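Bocal boule Bruten avec couvercle blanc

Catégorie : Rangement et petits contenants > Verre
Référence : Bruten 18
Vendu à l'unité ou par lot de 3

Bon, celui-là, je vous en parle depuis des semaines sur la page des nouveautés et il est enfin en ligne ! Le Bruten, c'est un bocal en verre transparent, tout rond du ventre, qui se resserre vers le col, avec un gros couvercle blanc posé dessus. Un très gros couvercle. La première fois que j'ai ouvert le carton d'échantillons de chez Urkholm, j'ai cru qu'ils s'étaient trompés de taille et j'ai même écrit à Virgilio Panganiban, qui s'occupe des commandes là-bas, pour lui demander s'il n'avait pas mélangé deux modèles. Réponse dans l'heure : non non, c'est voulu, le couvercle dépasse bien du col et il est légèrement bombé sur le dessus. Au bout de deux jours je ne voyais plus que lui sur l'étagère.

Alors à quoi ça sert ? À un peu tout ce qui traîne. Chez moi il y en a un dans la cuisine pour le gros sel, un dans la salle de bains avec les cotons, et un troisième que je remplis d'eau pour faire raciner mes boutures (la misère et le pothos adorent, le basilic moins, mais le basilic ne m'a jamais aimée). Pour les boutures on retire le couvercle, bien sûr, et on le garde de côté pour le jour où la plante passe en pot. Un fond d'eau suffit pour commencer - pas la peine de remplir jusqu'au col, les tiges trempent très bien comme ça et le bocal reste facile à déplacer.

Au bureau aussi il trouve sa place, entre l'ordinateur et les papiers. Le verre est clair, donc il ne mange pas la lumière et on voit tout de suite ce qu'il y a dedans. Je déteste les boîtes opaques, j'y oublie tout.

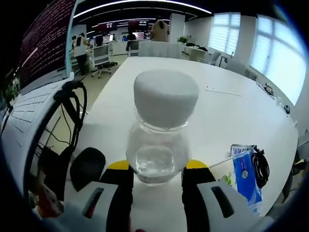 Côté prise en main, la forme ronde se tient bien par les flancs, et le couvercle est assez large pour qu'on l'attrape sans viser. Ma mère, qui a les doigts raides le matin, l'a adopté pour ses pastilles. Attention quand même : il se pose, il ne se visse pas. Si vous cherchez un bocal pour transporter de la soupe dans un sac, prenez plutôt le Ngata, qui a un joint et une fermeture à étrier. Le Bruten est fait pour rester à la maison ou sur une table, bien droit.

Et pour l'odeur ? On me pose la question à chaque fois pour le café. Un café moulu que vous finissez dans la semaine, oui, sans problème. Un paquet que vous gardez deux mois, non, il va s'éventer. Le thé en sachets, par contre, c'est parfait, et les tisanes aussi.

Les détails pratiques

Matière : verre transparent, couvercle blanc
Contenance : 200 ml
Lavage du bocal : lave-vaisselle, panier du haut
Lavage du couvercle : à la main, à l'eau tiède
Micro-ondes : non
Four : non
Lot de 3 : les bocaux sont identiques, couvercles compris

Pour le nettoyage, le col est plus étroit que le ventre, vous l'aurez compris, et une éponge classique ne passe pas bien partout. J'utilise un goupillon à biberon. Si vous avez laissé de l'eau longtemps et qu'il y a un voile de calcaire au fond, un peu de vinaigre blanc, une nuit de patience, on rince et c'est reparti. Pas de paille de fer, s'il vous plaît ! J'ai rayé mon tout premier comme ça et je m'en veux encore.

Livraison et retours

Les bocaux partent de l'atelier de Flokthorpe, calés dans du papier froissé (j'ai arrêté les billes de polystyrène, j'en retrouvais jusque dans mes chaussures). Comptez 8 jours pour recevoir le colis. S'il arrive un malheur pendant le voyage, envoyez-moi une photo du carton ouvert et je vous en renvoie un, sans discuter. Le couvercle seul se commande aussi, il suffit de le préciser dans le message - c'est lui qu'on perd ou qu'on fait tomber en premier.

Le prochain arrivage est prévu pour août, donc si la page affiche « épuisé », laissez votre adresse dans le petit formulaire et je vous préviens.

Vos avis

Reece Dunmore : « Pris le lot de 3 pour mes épices. Le couvercle m'a fait rire en déballant, maintenant j'en voudrais un plus grand pour les pâtes. Ça existe ? »

Pas encore, Reece, mais j'ai réclamé ! Urkholm me parle d'un grand format et dès que j'ai un échantillon entre les mains je le mets en ligne avec les mesures.

Vous aimerez peut-être aussi : bocal Ngata à étrier, goupillon manche long, étiquettes à craie.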